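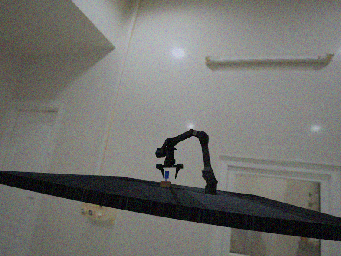

Ilthorpe Students' Union
Sports Clubs Finance Group
Minutes of the April meeting

The meeting opened at 5.30 pm. A quorum was present.

1. Minutes of the previous meeting
Agreed as a correct record, with one change: under item 4, "rowing" to read "canoe polo".

2. Hall hire
The hire agreement for the Cardoso Hall ends in June. The hall has offered the same hourly rate for a further 12 months, with payment each term in advance. Badminton and fencing asked to keep their present slots. Trampolining asked for an earlier start – this clashes with fencing and was not agreed. Offer accepted. Office to sign.

3. Travel budget
The balance stands at £2945. Two claims from the volleyball club were received without mileage forms and are held until the forms arrive. The group noted that away fixtures booked after the end of May will fall in next year's budget.

4. Kit grants
Applications were considered as follows.
Fencing: £600 for masks and body wires. Approved in full.
Water polo: caps and a replacement goal net. Deferred, as only one quote was supplied and the rules ask for 2.
Korfball: team shirts. Refused. Shirts are personal kit under section 3 of the grant rules.

5. Membership system
Clubs will move from Plideck to Vuvau over the summer. Member lists will be copied across by the office, but standing payments will not transfer and members will need to set these up again. Clubs asked for read access to the old records until October. Office to check the cost and report back.

6. Any other business
The key safe code at the boat store has been changed. Club captains to collect the new code in person.

The meeting closed at 6.40 pm. Next meeting in May, same room.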